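# Why Does a Jigsaw Piece Fit in Only One Place?

Take one piece of a puzzle in your hand. It has bumps and it has holes. When you push it into the right place, it sits so well that your finger almost does not feel the line. How did people make it like this?

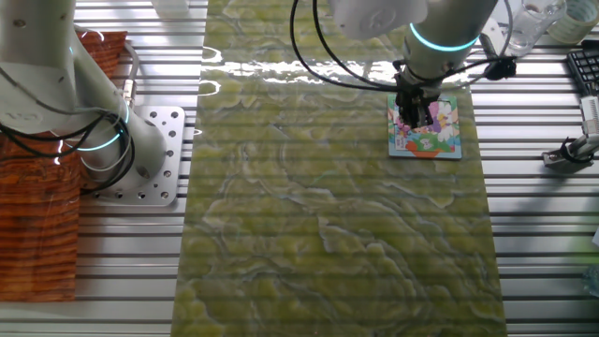

## First there was a map

Long ago, more than 200 years before you were born, a map maker in London glued a map on a thin board of wood. Then he took a small saw and cut the board along the borders of the countries. Children in rich families used these maps to learn geography. You had to find where France goes and where Spain goes.

These first puzzles did not have bumps and holes. The pieces only lay next to each other. If somebody sneezed near the table, Spain could travel into the sea!

## Bumps and holes

Later the puzzle makers began to cut pieces which hold each other. The bump is called a **tab** and the hole is called a **blank**. The tab has a thin neck and a round head, a little like a mushroom. The head is wider than the neck, so you cannot pull the piece out sideways. You must lift it up.

Try this with your hands. Put your fingers between each other and close them. Now pull your hands apart. It is difficult, yes? The pieces of a puzzle hold each other in a similar way.

## How a factory cuts a puzzle

Today most puzzles are made from cardboard, and a saw would be too slow. The factory works like this:

1. A picture is printed on paper.
2. The paper is glued on strong cardboard and pressed flat.
3. A big press comes down with a **die**. A die is a board full of thin steel blades, bent into the shapes of all the pieces.
4. The cut pieces are broken apart and go in a bag or a box.

It is the same idea as a cookie cutter, only with many cookies at one time.

Somebody has to bend these blades. My neighbor Pankaj Kushwaha did this work for 9 years, and he told me that he never made two tabs exactly the same. If all the tabs were equal, you could put a piece of sky in the middle of a dog, and you would not know that it is wrong until much later.

## How your brain does it

When you look for a piece, your brain does several jobs together. Your eyes look at the **color**. They look also at the **lines**, for example where a tail stops and must continue on the next piece. And they look at the **shape** of the edge.

Then comes a special trick. You turn the piece in your head before you turn it with your hand. Scientists call this **mental rotation**. Small children usually turn the real piece many times until it goes in. Older children can often see it before they try. You become better at it with practice — also when you build with blocks or fold paper.

## Make your own puzzle

You need an old postcard, a pencil and scissors.

- Turn the postcard around and draw lines on the back. Begin with 3 lines which cross the card.
- Draw one tab on every line. Make the head round and big, because small heads tear easily.
- Cut slowly along the lines. Turn the card, and keep the scissors still.
- Mix the pieces and give them to a friend.

My friend Ankica Babić makes one with her class every May. Her pupils like best to cut a letter to somebody and send the pieces in an envelope. The person must first build the letter, and only then can read it.

## Words to remember

**Tab** — the bump on a piece.

**Blank** — the hole where the tab goes.

**Die** — the tool with blades that cuts all the pieces.

**Mental rotation** — to turn a thing in your head.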